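Forum index > Automation & robot cells > Faults and near misses

Thread: Gripper didn't open on e-stop, arm sagged onto the table

wristmount_38
Posted 6:11 pm

Ok need some sanity here. Small arm on a bench cell, it loads a tray and works next to a little black countertop machine with a yellow panel. Today mid-pick it stalled, fault 2890 on the pendant (joint torque deviation). Hit the e-stop. Arm went dead like it should. BUT it sagged maybe a hand's width before the brakes held, and the gripper stayed clamped on what it had. I always thought the gripper would let go?? Nobody hurt, hands were clear. Controller is a Dasari, older firmware. Gripper is a Wavley two finger, electric.

Picture is at the bottom of my how-to-reproduce post, once I get it written.

boltsnbelts
Posted 6:20 pm

Gripper staying shut on power loss is normal. You do NOT want it dropping parts every time somebody leans on the button. The sag is your problem. Brakes.

wristmount_38
Posted 6:24 pm

normal even if it's a finger in there?

boltsnbelts
Posted 6:31 pm

Yes even then. That's what your release procedure is for. You do have one posted, right

tin_lizzie
Posted 6:40 pm

Gonna disagree some. "Normal" depends on your risk assessment, not on what the gripper shipped like. We had the same Wavley at Sisbridge and ours was set to hold on a safe stop and go limp on a full power cut, took us forever to find the setting. So which stop did you hit? The pendant one or one on some other machine? Those are two different circuits unless somebody tied them together.

wristmount_38
Posted 6:52 pm

...the pendant. But there's also a big red mushroom button on the machine itself, blue base, and that one's closer to where I stand. Dont think it's tied to the arm at all. I kind of assumed it was.

tin_lizzie
Posted 6:55 pm

Yeah, so fix that tonight. Two red buttons within reach and only one stops the arm – that's how people get hurt. Somebody grabs the near one, the machine quits, the arm keeps coming.

greasegun
Posted 7:08 pm

Label it at least. "STOPS THIS MACHINE ONLY" in big letters, then get it wired in properly. Dual channel, through the safety relay, not into a regular input. Seen that done and it made me sick.

boltsnbelts
Posted 7:15 pm

Labels don't do a thing when you're panicking. Wire it or move it out of reach. And we're off topic, the sag is still the brake. What's your payload set to? If it's set wrong you get torque faults AND a drop.

wristmount_38
Posted 7:29 pm

Payload is still what it was for the OLD gripper. Ugh. Ok that could be the 2890 right there. New one is heavier, didn't change it after the swap.

greasegun
Posted 7:33 pm

There it is

tin_lizzie
Posted 7:41 pm

Explains the fault maybe. Doesn't explain the sag, brakes don't care what number you typed in. Unless the real weight is over the limit. I'd check for cord drag too, a loose cord on the bench will snag a finger and throw a torque fault all day.

boltsnbelts
Posted 7:46 pm

Fair on the brakes. I still say payload first, it's a two minute fix.

wristmount_38
Posted 8:30 pm

Ok here's the write up so you can all pick at it. Haven't changed anything yet. Faulted on cycle 11 both times I ran it, slow speed, me outside the reach.

1. Home the arm, gripper open, tray on the right side of the table.
2. Run the pick program at reduced speed. Pick is off the tray, then a swing left toward the machine.
3. Fault comes on the swing, wrist low. Black power cord hangs down the side of the machine and the plug is just dangling partway along it, so yeah lizzie, point taken.
4. Wrist view over the table, machine and its stop button on the left, tray on the right: 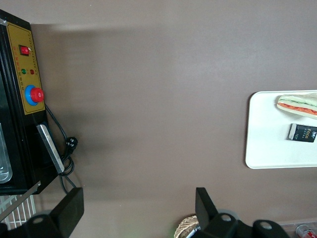 5. Hit the pendant stop, watch joint 2. Sag is all in joint 2 as far as I can tell, the wrist doesnt move.
6. To free the gripper I have to power back up and jog it open. No manual release that I can find.

tin_lizzie
Posted 8:44 pm

Step 6 is the scary one. Check under the rubber cap on the gripper body, ours had a hex release in there. And get that cord tied back before you run it again.

boltsnbelts
Posted 8:51 pm

Joint 2 brake. Called it. Rivera did ours, 6 weeks wait on the part so order now. Don't run it in the meantime.

greasegun
Posted 9:02 pm

6 weeks lol. Lock it out and tag it. Post back when you've done the payload.

wristmount_38
Posted 9:10 pm

Locked out. Looking for the hex thing now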